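Notes from the planning desk

Another month, another heap of simulated houses. I promised last time that I'd write up the doorway work once it stopped embarrassing me, and I think we're nearly there, so put the kettle on.

For those who joined since the summer: our planner is called Boka, and its job is to take a two-armed mobile robot through a furnished home and get both hands to where something useful can happen. Cosura is the bit underneath that turns Boka's plans into joint motion. Everything I'm talking about here runs in simulation, mostly because I can break a simulated door at two in the morning and have a new one by five past.

Doors have eaten the whole of my November. A door that's half open is far worse than one that's shut! When it's shut, the planner knows it has a wall with a handle on it. Half open, there's a gap that might be wide enough for a hand and isn't wide enough for the shoulders, and the old Boka would cheerfully plan for the hand and forget it had a body coming along behind.
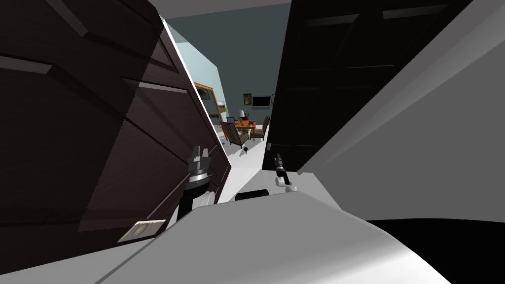
Both grippers at the gap between the doors, living room beyond.

The fix was to stop treating the arms and the base as two separate problems. I know, I know, several of you told me this in the spring. We now grow one search tree for the lot, and check the body against the door at each step along with the fingers. It's slower per step, but it throws away so many daft ideas early on that we come out ahead. In the last big batch we ran 3,914 doorway starts, and the new planner found a way through in 2,205 of them. That may not sound like much to shout about, but the starts are picked to be nasty, and the old version managed 843 on the same set. I did a small lap of the office.

The other half of the month went on what the robot thinks it's looking at. Our hand views come in at all sorts of angles, and the perception code had picked up a lazy habit of assuming that long straight edges were either level or upright. Lovely in a tidy kitchen with the camera held straight. Hopeless once the wrist rolls over and every cupboard edge runs off on the slant.
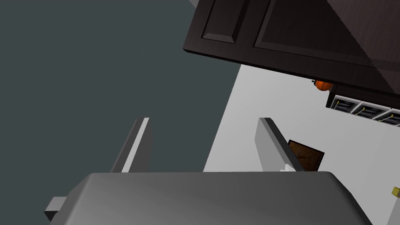 So we now feed the wrist angle in at the very start and let the edge finder work in room terms. It was a two-line change in the end, plus nine days of finding out which two lines. The old code rotated the depth points and then rotated them again further down, and the two mistakes nearly cancelled out whenever the hand was close to level (which is how it got past me for so long).

What I haven't cracked is dark surfaces next to each other. If you've got one deep brown panel in front of another, the colour channel gives you next to nothing, and Boka leans on depth alone to decide where one stops and the next begins. Most of the time that's fine. Now and then it merges the two, decides the gap has gone, and sits there having a think.

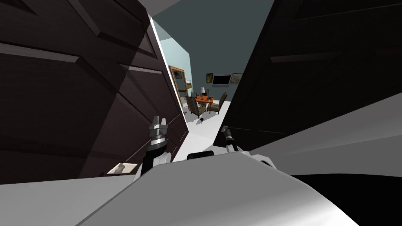

I've added a rule that any gap seen once stays on the map until three clear views say otherwise. Crude, but it stopped the sulking. The replanning log has gone from pages and pages to something I can read over a sandwich, and of the stalls we had left, 218 went away with that one change.

On the tooling side, Eretetti has had a proper tidy. It's the replay viewer, for anyone who hasn't met it, and you can now scrub back through a run with the planned path and the measured path laid over each other, one colour per arm. I'd been squinting at plain number dumps for months like some sort of monk. The button that accepts a run is still labelled Ok, by the way, and the one that rejects it is still right beside it, and yes, I'm moving it.

Next up is room-to-room planning, where the robot has to choose a door before it can fuss about getting through it. I've been starting runs beside big furniture, with the next room only partly in view, to see whether Boka picks a sensible stance or just heads for the brightest patch of floor. 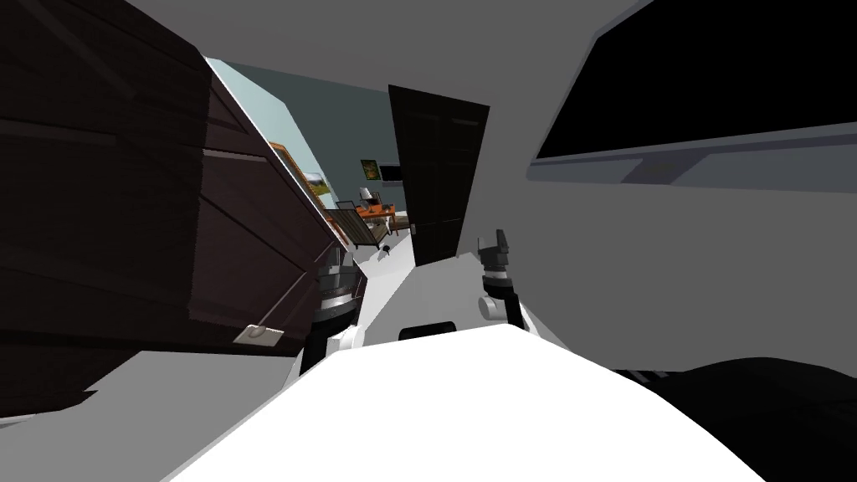 Sun-ja Hyun wrote in after reading the draft of this to say that keeping a gap on the map for three views is asking for trouble if the door is moving, and that she'd rather see each gap carry an age and fade out over time. She also wants to know if the 2,205 includes runs where the body brushed the door on its way past.

It does, I'm afraid, if the touch was under our force limit. I'll split those out in the next batch. The fading idea is a good one and I've got a branch going for it already, though at the moment it forgets doors so fast that the robot has trouble leaving any room at all. If you'd like to try it, pull the latest Cosura first or the arm limits won't match, and send me your replay files when it goes wrong.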